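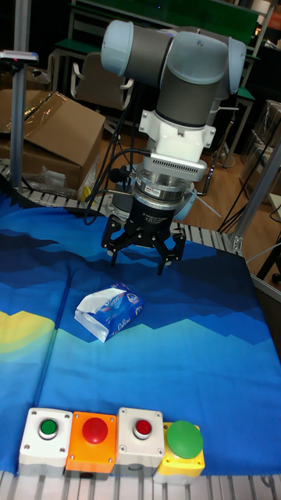
Tabletop with printed blue cloth and tissue pack.

Flunadau is the second studio album by the electronic music producer Nathalie Li, released on 2022-04-04 by the label Pravness. It contains seven tracks of minimal techno and was issued on vinyl and as a download. The first vinyl pressing was limited to 3,000 copies, with the catalog number 601.

Background and recording

Li began work on the album in August, after the end of a club residency in Bruresham. Five of the tracks were recorded live to stereo with no later edits. The remaining two, "Paracha" and the closing title track, were built from loops and mixed separately. All drum sounds come from a single analog drum machine, with the kick tuned to the root note of each piece.

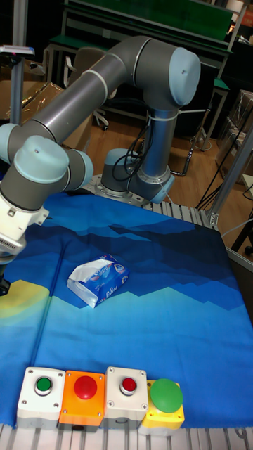 The album is sequenced as two continuous sides, with the tempo rising slightly on the second. Side A uses long filtered chords and little percussion; side B is drier and has more low end. The sleeve carries no title on the front and is printed in flat areas of color, in a manner close to the layered mountain-like shapes in navy, royal blue and pale sky blue on the cloth shown. The track list appears only on the center labels.

Release

"Paracha" preceded the album as a single, backed with a beatless version of the same track. A second pressing used the same lacquers but dropped the printed inner sleeve. The download edition separates the tracks with short fades, which are absent from the vinyl.

14 shares
2 comments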